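3.2 Place settings and reported meal length

The household survey in Flastside and Rangate returned 3207 usable diary entries. Each entry covered one meal eaten at home and recorded the start time, the end time, the number of people at the table and the items laid out before the food was served. Entries with no end time were dropped before coding. Meals eaten standing up or away from a table were kept in a separate file and are not treated in this section.

Settings were coded by the kinds of items present, following the scheme in Vasić, with one change: mugs and glasses were merged into a single drinkware class. A setting was coded as "full" if it had a mat or cloth, a plate, drinkware and at least two utensils. The position of the utensils was not coded, as diary keepers described it too unevenly for the two coders to agree.
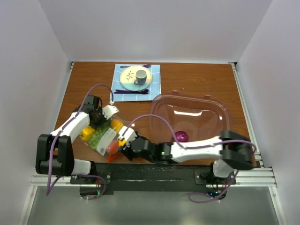 Figure 2. Place setting with placemat, plate, mug, fork and spoon.

Full settings were more common at evening meals than at breakfast in both towns. Median meal length was 11 minutes for breakfasts with a partial setting and nearly 40 minutes for evening meals with a full one. Most of this gap goes away once the number of diners is held fixed - people eating alone laid out fewer items and also finished sooner. The remaining difference was larger in Rangate, where the diaries were collected in February and evening meals started earlier.

Diary keepers may have rounded their times. The Akemard form printed the clock in five-minute steps, and end times on that form cluster at the half hour. We refit the model without the Akemard entries and the sign of the setting term did not change, though its interval widened.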